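January, bench notes, hand-held gripper comparison

Picking up where Oana Dobre left the sheet. Two candidates for the hand-held pair: the Wosholm fingers (angular, stiff, short stroke) and the Vallska fingers (longer, softer tips, wider opening). Both go on the same trigger body, so the comparison is mostly about finger geometry and how each one behaves on lids.

Setup same as last time. Controller is the Bangera box, firmware left alone. Encoder stream logged at 30 Hz. Trigger zero redone on both bodies before starting. The left body had drifted by 2 counts since the previous session, the right was clean. I don't think 2 counts matters but it goes in the log.

Task for the morning was container out of basket and back in, left hand on the container, right hand free to steady. The wire basket is a nuisance in a useful way. Its walls limit the approach angle, and any finger with a square outer corner will find the mesh sooner or later.

First block, Wosholm on the left. Grip on the lid is firm once closed. Closing force ramps quickly in the last part of the trigger travel, which makes light grasps hard to repeat. Caught a finger on the basket wall twice on the way out, both times with the wrist rolled inward. Coming in more steeply from above cleared it. 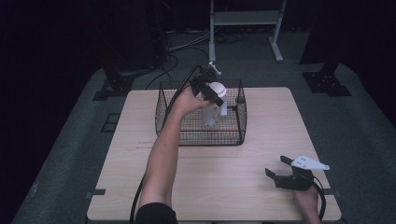

Left gripper at the container lid, right gripper held open on the table.

Second block, Vallska on the left. Easier to place, harder to keep. The softer tips center themselves on the lid edge but creep under load if the lift is fast. Slow lifts were fine. Rangi Halliday thinks the creep is in the pad adhesive and not the pad itself. Plausible – the spare set was glued with a different batch. Swap pads and repeat before blaming the design.

Cables. Still the main complaint. Running the left one back along the forearm keeps it clear of the jaws but adds a small pull at the wrist at full reach. Want to try a strain relief clip farther up the sleeve. On the right the loop hangs toward the operator and has to be watched when the hand comes back across the table.

Controller hung once during the second block. Buffer limit is set to 3000 samples and the writer fell behind. Restarted, dropped that run, kept the rest. Raising the limit only hides it, so I have left it as is and will look at the disk side first.

Provisional: Wosholm for lids and anything rigid, pending a gentler trigger curve. No verdict on Vallska until the pads are redone.

To do
– reglue Vallska pads, same batch as spares
– round the outer corners on one Wosholm set, keep one set stock
– trigger curve: try the 4 presets from the Weltau profile before writing our own
– writer lag, check with logging to the local drive
– Oana to confirm the zero offset procedure, the sheet and the script disagree on the order of steps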